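生活環境論 第3回 配布資料
「拭く」を設計する:作業台まわりの布とスプレーとケーブル

前回の宿題、63通すべて読みました。自宅の机の上を書き出してもらっただけなのに、面白くて途中でやめられませんでした!いちばん多く登場したのはコード類、次が「とりあえず置いた布」です。今日はまさにその二つの話から入ります。

1. 台の上の層

机を使うとき、わたしたちは面を一枚だと思いがちですが、重なりで見るとぐっと楽しくなります。天板があり、その上に敷き布があり、敷き布の上に畳んだ布があり、さらに道具が載る。どの層を動かせば何が一緒に動くか。敷き布を引けば全部が動きますし、畳んだ布だけなら手のひら一つで済みます。拭き掃除の手間は、汚れの量よりこの層の数で決まることが多いのです(教科書第2章の図と見比べてください)。

畳んだ布は、折り目をどちらに向けるかも見どころです。輪になった側を手前にすると端がばらけず、つまんで持ち上げやすい。逆に置くと、一枚だけめくれてきます。家で両方試して、違いをノートに一行書いておくこと。

2. 手の届く範囲

立って作業する人の腕は、思った以上に遠くまで伸びます。ただし遠くへ伸ばすほど上体が前に傾き、視線も下に固定されます。スプレーボトルのように背の高いものは、腕の通り道の奥か横に立てておくのが基本。手前に立てると、袖で倒します。わたしは研究室で年に何度も倒しています。
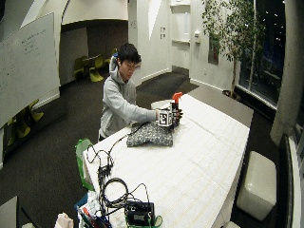
ケーブルは手前にまとめるより奥へ逃がすべきではないか、という声が前年度の受講者から寄せられました。拭くたびに輪をどかすのが面倒で、そのうち手前だけ拭かなくなった、というのです。すばらしい指摘です。わたしも長く「手前派」でしたが、この意見をもらってから半分ほど考えを変えました。抜き差しの多い線は手前、差しっぱなしの線は奥。この分け方なら、拭くときに動かす輪の数が減ります。

3. 白い布という選択

白い敷き布は汚れが目立つから嫌だ、という人は多いですね。でも、目立つからこそ拭く場所がわかる!黒いケーブルも白の上なら見落としません。畳みじわが格子状に残ることがありますが、これも捨てたものではなく、物の位置を元に戻すときの目安として使えます。ボトルは右から二本目の線、箱は手前の線、という具合です。アイロンをかけるかどうかは好みに任せます。

4. 台の下と横

机の端に袋を掛ける習慣についても一言。掛けた袋は床を空けてくれますが、口が開いたままだと何でも入ります。透明な袋は中身が見えるので、ペンと紙が混ざっても探せる。色のついた袋は中が見えないかわりに、遠くからでも場所がわかる。どちらが良いかは入れる物しだいなので、班で話し合ってください。

5. 演習

実習用の布は400mm角に裁ったものを配ります。予算は一班2,000円まで。足りない道具は準備室の棚466番にあります。

・自分の机の層を上から順に書く
・それぞれの層を持ち上げ、一緒に動いた物に印をつける
・ケーブルを抜き差しの頻度で二つに分け、置き直す
・置き直す前と後で、同じ面を拭くのにかかった時間を測る

時間を測るときは必ず同じ人が拭くこと。昨年これを忘れた班があり、几帳面な人とそうでない人の差を測っただけで終わりました(それはそれで盛り上がりましたが)。

提出は2025年4月23日の授業開始時、A4一枚。図は手描きで構いません。むしろ手描きが見たいです。9月の合同発表では、この演習の結果をもとに作業台を一台組んでもらうので、紙は捨てずに取っておいてください。

次回は棚の奥行きについて。巻尺を持参のこと。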